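# The Slow Drift at Callness

The fault took seven weeks to find. By then Callness had recorded 1,679 demonstrations with its hand-held grippers and trained two versions of a policy on them. Both versions missed. The arm reached for a peg and closed on air, always to the same side.

Catinca Cozma, who runs data collection, first blamed the arm. It was recalibrated in December and went on missing. Then Tanveer Jatoi replayed the raw tracks and saw the left and right grippers slowly sliding apart over a session — never enough to trip the software's own check.

The cause was a screw. The cube that carries the tracking markers sits on top of each gripper, and on one unit the mount had worked loose. Every knock turned the cube a little more. The software trusted it anyway.

Nothing was damaged until the Nollton trial, when the arm pulled a shelf down beside a technician. She wasn't hurt. Callness stopped all arm work that afternoon.

Collection has started again with pinned mounts and a check against a fixed jig before each session. The old recordings from the bad unit are being thrown out.

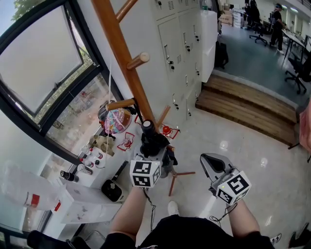
Marius Ursu thinks the jig check won't be enough. A mount can slip in the middle of a session, he said, and he would want the software to compare the two grippers all the way through and stop recording when they disagree. He also asked why a person was standing within reach of the arm at Nollton at all. Cozma said the floor markings there have been moved back, and that the full incident report is still being written.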